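Robots at Work: Clearing the Cups

Many jobs are made of small tasks that are done again and again. When a machine does one of those tasks without a person guiding each move, we call it automation.

Cernden is a company that rents out meeting rooms. People leave cups behind when they go. Until June, the staff collected every cup by hand and carried it to the kitchen. The company now uses a robot called Troko for part of this work.

How does Troko find a cup?

Troko has an arm with a gripper at the end. A gripper does the job of a hand, but it is simpler. Troko's has two fingers that move together and apart. A small camera sits at the wrist, so the robot sees its own fingers and whatever is between or beyond them.

A camera picture is only a grid of coloured dots. A computer program compares the patterns in the grid with patterns it has learned from other pictures of cups. It then works out where the cup stands, how far away it is and which side the handle is on. 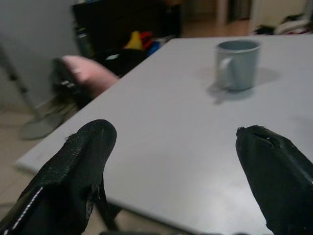
The view from the wrist camera. The mug's handle is on the left, and the two black fingers are nearer the camera.

Next, the program plans a path for the arm. The fingers must be far enough apart to pass on either side of the cup. They must also stay clear of the table. When they are in the right place, they close.

How hard should it squeeze?

Too little force and the cup slips. Too much and it may crack. Sensors in the gripper measure the force and send the number to the computer, which stops the fingers at the correct value. A soft or slightly rough covering on the fingers helps, as it adds friction. Friction is the force that stops two surfaces sliding over each other.

What do the people do now?

Gwawr Yorath has cleaned rooms at Cernden for 16 years. She used to carry up to 200 cups a day. Troko now lifts most of them into a tray, and she checks its work on a screen. If the robot cannot decide what an object is, it stops and asks her.

Her job has changed in other ways. She was trained to restart the arm and to replace worn finger coverings. She also has more standing and waiting to do, and she finds that part dull. Two of her workmates moved to the front desk. One chose to leave.

Troko is slower than a person. It cannot wipe a table, and it does not pick up glasses at all. Those jobs are still done by hand.

Words to know

Automation: using machines to do a task without a person guiding each move.
Gripper: the part of a robot that holds things.
Sensor: a device that measures something, such as force or light.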